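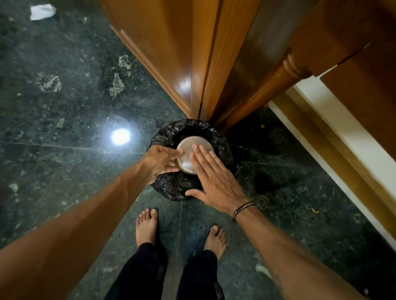 Kitchen bin smell in summer, what do you do?

Home > Household > Cleaning and laundry

olga_sarmiento
Posted Dec 19, 2023

Hello all. I moved in February to a small flat in Lasanwood and this is my first summer here with a kitchen that gets the afternoon sun. My problem is the bin. It is a small one with a bag inside, and by the second evening the kitchen smells of onion skin and old melon. I change the bag, I wash the bin, and the next day it comes back.

The council takes the food waste only every 2 weeks in our street, so I can't simply put everything outside. The neighbour downstairs has already spoken to me on the stairs about flies.

I have tried baking soda at the bottom, under the bag. It helped for one day. I have also tried lemon peel, and then it smelled of lemon and melon together.

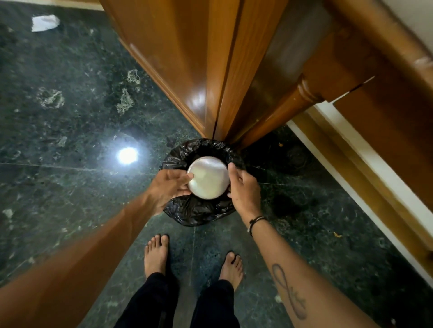
My mother always wrapped the peelings in newspaper before throwing them away, but I don't buy a newspaper and the advertising papers are too shiny, they don't take up any water. What do people use now? I would prefer not to buy sprays with perfume. They give me a headache.

Olga Sarmiento

Kao
Member, 1,928 posts

Freeze it. Prawn heads, chicken bones, melon, all of it goes in an old bread bag in the freezer until the night before collection. I've done this for years in Brisbane and the kitchen bin only ever sees dry rubbish.

bratach_bill
Member, 496 posts

Sorry Kao, but I can't agree with freezing. Half the people who ask this question have a freezer the size of a shoebox. And my wife once defrosted a bag of fish skins thinking it was stock.

Smaller bags, changed every night. Done.

Kao
Member, 1,928 posts

Every night is a lot of plastic, Bill. And where does the bag go after? Into the outside bin for two weeks, in the heat. You've only moved the smell.

bratach_bill
Member, 496 posts

Moved it outside, yes. I don't sleep outside.

skoveo
Member

Check the bin itself before you change your habits. Old plastic bins hold the smell in the scratches, and if you scrub with something rough you make more scratches. Fill it with hot water and a good splash of white vinegar, leave it for 8 hours, then dry it in the sun. It must be fully dry before the new bag goes in.

Also look under the rim, where the bag folds over. Mine was filthy there and I had never noticed.

olga_sarmiento

Thank you everyone. I will answer in order.

Kao, my freezer has one drawer free, so I can do it for the meat and fish at least. Not for the melon — we eat a lot of melon.

Bill, I understand your point, but I live on the third floor without a lift, and every night is too much for my knees.

Skoveo, the rim! I looked now and you are right, it is sticky on the underside. I will do the vinegar tonight. Is it all right to mix it with the baking soda, or do they cancel each other?

skoveo
Member

They cancel each other, more or less. Use one, rinse, then the other if you still want to.

Kao
Member, 1,928 posts

For the melon, cut the rind small and leave it on a plate in the sun for an afternoon. It shrinks to nothing and hardly smells once it's dry. Put a net over it or you'll feed every fly in the street.

bratach_bill
Member, 496 posts

Or eat grapes.

olga_sarmiento

My husband says the same as Bill. I will try the plate with the net on the balcony this weekend, if the neighbour permits it.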